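Home | Posts | Replies | Photos | About
Print this page | E-mail this thread
Last updated: Wednesday, July 4, 2018

ok. crayon thread. I have been putting this off since March and I have a free afternoon so here we go

If you are new, hi, I sort art supplies for the Plellville after-school swap. People drop off bags of half-used stuff, I make it into sets kids can take home. Mostly crayons. So many crayons

Current count for the year is 1,732 and yes I count them, it's the only fun part of the form

Question I get most – how do you sort that many without losing your mind. Answer, baskets. Thats the whole system. The rest of this thread is just me going on about baskets

Step one is dump everything out on a flat table. Not the floor. I did the floor for a whole winter and my knees have opinions

Also not a white table if you can help it. Pale crayons vanish. The yellow ones you can find, the white ones you'll find with your elbow

Spread them thin. If they're in a heap you pick the same six off the top and feel busy. One layer, gaps between, then you can see what you've got

Pull the wrecked ones first. Anything shorter than my thumb goes in the melt tin. Anything with a bite out of it goes in the trash, sorry, I don't care how nice the green is

Wrappers: leave them on if they're mostly there. Kids like to read the color name. Half a wrapper, peel it all the way, a half wrapper just comes off in somebody's backpack and then there's a call

Someone asked why not sort by color straight away. Tried it. Took forever. Sort by condition first, THEN color. Less handling

Two baskets is enough to start. I know everybody wants eight. Two. Keep and not keep. Different colors so you don't have to think about it at 4pm when your brain is soup

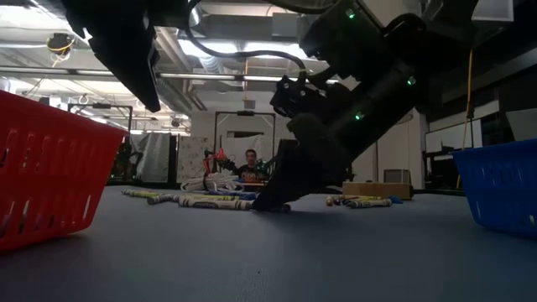
Photo: author's own. OK to share w/ credit

Red basket on the left, blue on the right, crayons loose in between, cardboard box further back. That's how I'd set up any table now, big or small

The slotted plastic ones are my favorite by the way. You can see in from the side. Crumbs fall out instead of sitting in the bottom turning everything gray. You can rinse them in the sink and shake them

Downside of slots – skinny pencils poke through. Crayons mostly don't. Keep your pencils in somethng solid

Low cardboard box is good for the ones you haven't decided on. Low matters. Tall box = you forget what is in it until fall

I'm not precious about boxes. Shipping box, cut the flaps off, done. When it gets waxy it goes in recycling and I cut another one

Leave the middle of the table clear enough to work. If the baskets creep in you end up sorting in a space the size of a sandwich

ok color part

I do warm and cool. Reds oranges yellows pinks one way, blues greens purples the other. Brown goes with warm. Black, gray and white get their own cup. Fight me about brown if you want, I've heard it all

Then a set is one of each main color plus whatever extra looks cheerful. I don't match brands. I used to try! A kid has never once asked me why the blue one has a different stripe on it

Wrapper colors will fool you btw. Some brands print every wrapper the same or nearly, so look at the tip and not the paper. I've put a lot of sets out with two purples and no blue that way

Lamps help. Navy and black and dark purple are all the same crayon after sundown

Timing, since somebody always asks. A bag of roughly 500 takes me an evening with a show on. No show, quicker. I'm not giving up the show

Take breaks for your neck. You hunch without noticing and then you're reading in bed like a shrimp

Bags for the finished sets: I was using zip bags, switched to paper envelopes from the Surno shop on the corner. Cheaper, and kids can draw on the envelope which they do before they're out the door

I fold the top over twice and don't tape it. Tape gets stuck to the crayons. Ask me how I know. Don't really

Labels – I stopped. Used to write what was inside on every one. It's crayons. They rattle. They know

Storage. Finished envelopes stand up in a bin, file folder style. Don't stack them flat, the bottom ones snap. Lost 3 whole sets that way in spring and I was grumpy all weekend

And not near a window. And not in the car!! I left a bin in the car over one lunch. We do not discuss the back seat

Melt tin: when it's full it goes to the Ilter Street library for their craft morning. They do the chunky crayons in muffin pans. I don't melt anything at my house, the smell gets in the curtains

If wax gets on the table, plastic scraper (old gift card works great) then warm soapy water. Let it cool hard before you scrape or you just butter the table with it

Baskets same thing. Scrape, rinse, dry upside down. Do the slots with an old toothbrush if you're fussy. I'm fussy about twice a year

Things I'd skip buying: little divided trays. Crayons are never the length of the tray. Drawer organizers, same. The fancy rolling cart, I had one, it rolled

Things I would buy again: more of these baskets. A decent lamp. That's the list

Somebody in replies last time said use egg cartons for colors. Good for a small batch! They hold a few standing up in each cup. Fall over constantly if you've got a cat. Kong is a cat, he's 14 pounds, I don't use egg cartons

Oh and markers. Do them on a different day. You have to test every cap and scribble every one and it's a completely different kind of tired. Seperate thread maybe

Colored pencils I'll take too but please sharpen them before you drop them off. Please. I have one sharpener and it's hanging on by a screw

What we're short of right now: black, brown, and the skin tone ones. What we've got too many of: yellow. Always yellow. I could pave a driveway

Restaurant crayons, the skinny ones in packs of three or four – yes we take them, they go in the travel sets. Leave them in the little sleeve if you still have it

Drop-off is the same door as before, side of the building, bin says ART. Anything in a tied bag is fine. Loose in the bin is less fine but I'll deal

No glue. No slime. I mean it about the slime

I'll post the color split when the next bag's done, if anyone wants to guess how much of it's yellow, go ahead. Back to the table now, show's on

Print this page | E-mail this thread
Newer | Older | Top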